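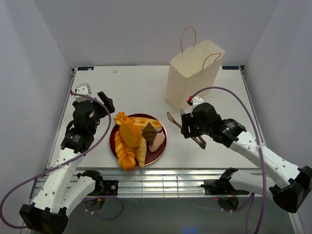 Le goûter n'est pas une démocratie

Ma fille a quatorze ans et un avis. Mon fils en a neuf et il a le même avis, dix secondes plus tard et plus fort. J'avais lu, dans un livre prêté par Sandamali Saha (qui ne l'a jamais réclamé, j'aurais dû me méfier), qu'une famille harmonieuse tient un conseil hebdomadaire où chacun s'exprime, propose et vote. Nous avons tenu le nôtre pendant 4 semaines. Je vous livre le bilan avant que la version des enfants ne circule.

Premier conseil : l'heure du coucher. J'ai présenté la situation avec des arguments sur le sommeil et la croissance. Mon mari hochait la tête. On est passés au vote, deux contre deux, et mon fils a demandé si le chien pouvait voter. J'ai dit non. Il a répondu que c'était comme ça que commençaient les dictatures. Il tient ça de sa sœur, qui le tient de son prof d'histoire, à qui j'aurai deux mots à dire à la prochaine réunion.

Deuxième conseil : les écrans. Ma fille avait préparé un dossier. Un vrai, avec une couverture. Elle y démontrait que j'avais moi-même 2 924 photos dans mon téléphone, dont une bonne part représente mes pieds, mes recettes ratées ou l'intérieur de mon sac. Elle concluait que la personne chargée de faire respecter la règle n'était peut-être pas la mieux placée. Mon mari a trouvé l'exposé très bien construit. Mon mari a fait la vaisselle seul ce soir-là.

Troisième conseil : l'argent de poche. Je passe vite. Disons que mon fils avait entendu parler de l'inflation.

Au quatrième, ils ont voulu mettre aux voix l'existence même des corvées, et j'ai dissous l'assemblée. Comme ça, debout, un torchon à la main. Je n'en suis pas très fière — enfin, un peu.

Ce que disait ma mère

Ma mère, elle, n'a jamais convoqué personne. Elle disait « on met la table » et le « on » désignait mon frère et moi, sans qu'il soit nécessaire d'ouvrir la grammaire. Quand je protestais, elle me rappelait que j'étais nourrie, logée, et que la porte n'était pas fermée à clé. J'ai fait ma valise une fois, à huit ans, en janvier. J'y avais mis un pyjama, un dictionnaire et pas de chaussettes. Je suis allée jusqu'au bout de la rue, j'ai regardé le bout de la rue, et je suis rentrée pour la soupe. Elle avait mis mon assiette. On n'en a pas reparlé avant mes trente ans.

J'ai longtemps juré que je ferais autrement. Je négocierais, j'expliquerais. J'explique beaucoup, c'est vrai. Mes enfants reconnaissent maintenant le début d'une explication à ma façon de poser ma tasse, et ils quittent la pièce.

Mon amie Anjana Hettiarachchi élève trois garçons sans élever la voix, ce que je prenais pour un don. Je lui ai demandé sa méthode. Elle m'a dit qu'elle n'avait que deux règles et qu'elle était trop fatiguée pour en surveiller une troisième. Les deux : on ne se tape pas, on prévient quand on rentre tard. Et la chambre en désordre ? Elle ferme la porte. Et les légumes ? Elle a haussé les épaules. Les garçons font tous une tête de plus qu'elle, donc quelque chose a dû passer.

Le nouveau régime

J'ai donc rédigé notre constitution, seule, un soir où tout le monde dormait. Première version : deux pages, des sous-articles, une annexe sur les serviettes de bain. J'ai relu, j'ai eu honte, j'ai barré. Il reste quatre lignes sur le frigo :

On se parle correctement, parents compris.
Les téléphones dorment dans l'entrée.
Chacun a une corvée et la garde tout le mois.
Pour le reste, on demande, et la réponse peut être non.

La mention « parents compris » m'a été arrachée par ma fille au petit-déjeuner. C'est le seul amendement que j'ai accepté, et je le regrette déjà chaque fois que je cherche mes clés à voix haute.

Pour les téléphones, c'est en place depuis lundi. Le premier soir, mon fils, qui n'a pas de téléphone, a tenu à déposer sa calculatrice dans l'entrée, par solidarité. Mon mari a oublié le sien dans sa poche. Les enfants ont exigé une sanction et il a hérité de la litière du chat jusqu'à la fin du mois.

Le chien, lui, réclame toujours le droit de vote. Son dossier est à l'étude.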